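Subject: Re: [thrift-swap] Stacking store rewards with the Olleo rebate app

Hi all,

Jumping in on the Olleo question, as I've been using it since spring and I'm a big fan!
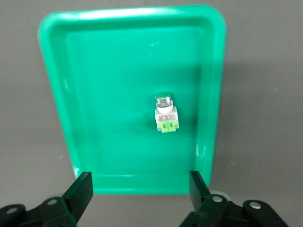
The short answer is yes, you can use it on top of a store's own rewards card, and that's where it gets fun. Stan wrote:

> I signed up for Olleo last week after reading the posts here. I do most
> of my grocery shopping at Cuvton and already have their card, which gives
> me points. If I scan the card at the register AND send the receipt to
> Olleo, will one of them cancel the other? The help page only talks about
> paper coupons. Also, how long do you have to send in a receipt? I have a
> pile of them from before I signed up and I'd hate to throw them out.
>
> Stan

Stan, they don't cancel each other. The Cuvton points come off what you paid at the register, and Olleo only looks at the item lines on the receipt. I do both every trip. Last month I got $6 back on one basket from Olleo and still had my points, and the toothpaste (Plistadent, the big tube) ended up costing me less than a candy bar. I bought 2 and should have bought more.

A few things I learned along the way:

Activate the offer before you shop. If you tap it after you've paid, the receipt goes through but the rebate doesn't. I lost a nice one on coffee that way and was grumpy all evening.

Check the size. Olleo offers are picky about ounces, and the picture in the app is often of a different size than the one in the offer text. Go by the text.

If you use a paper coupon for the same item, it depends on the offer. Some say "not combined with manufacturer coupons" in tiny print at the bottom, so scroll all the way down. Store coupons have always been fine for me — at least at Cuvton.

On the deadline, you have 30 days from the date on the receipt. Sadly the ones from before you joined won't count for item offers, but do try them under "Any Receipt." I got a few cents each for mine, and cents add up if you've got a whole pile. Lay each one flat in good light, and if it's a long one, use the button for adding a second photo. The first time I tried to squeeze a receipt with 36 items into one shot and it couldn't read a thing.

Payout was quick for me. I took it as a gift card the first time and to my bank the second time, and the bank one got there overnight, which I was very happy about!

One question back to the list: has anyone tried the Olleo browser add-on for online orders? I'd love to know if it works with curbside pickup, or only when things are shipped. The store emails me a receipt for pickup orders but it doesn't list the items until they've been packed, and by then the substitutions are on it too. If a substituted item has its own offer, does it count?

Oh, and the August school supply offers are up. Glue sticks and the wide-ruled notebooks are both on there, so go tap those before you head out.

Happy saving,
Vasilis Vidmar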